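Okay, so I finally made the brown butter oat bars everybody kept asking about in the comments, and I have opinions!

I first had something like them at a little bakery in Hargate, where they cut them into huge squares and wrap them in wax paper. Mine are smaller (I have a sweet tooth but I also have limits) and a bit saltier, and I think they're better the second day. The base is just oats, flour, brown sugar and a whole lot of butter, cooked until it smells like toffee. Please don't walk away from the butter. I did, on Monday, and had to start over with my last 2 sticks.

For the middle I melted Cordier dark chocolate with a big spoonful of peanut butter. My sister-in-law swears by milk chocolate and she's welcome to it, but with all that sugar in the base you want something a little bitter. Bake them for 28 minutes, until the edges pull away from the pan. 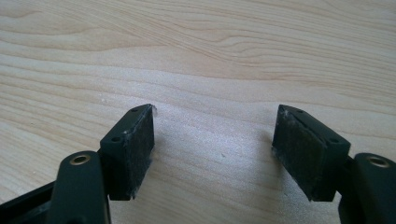
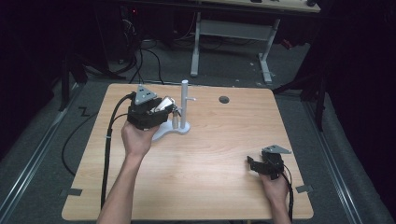 Then comes the waiting, and I'm terrible at it. Give them almost 3 hours in the fridge before you cut, or the chocolate slides right out the side – still delicious, just not something you'd take to a potluck. I use a long knife run under hot water and wiped dry between cuts.

They freeze really well too! Next I want to try a version with dried cherries, and maybe a pinch of cinnamon if I'm feeling brave.

50 shares
3 comments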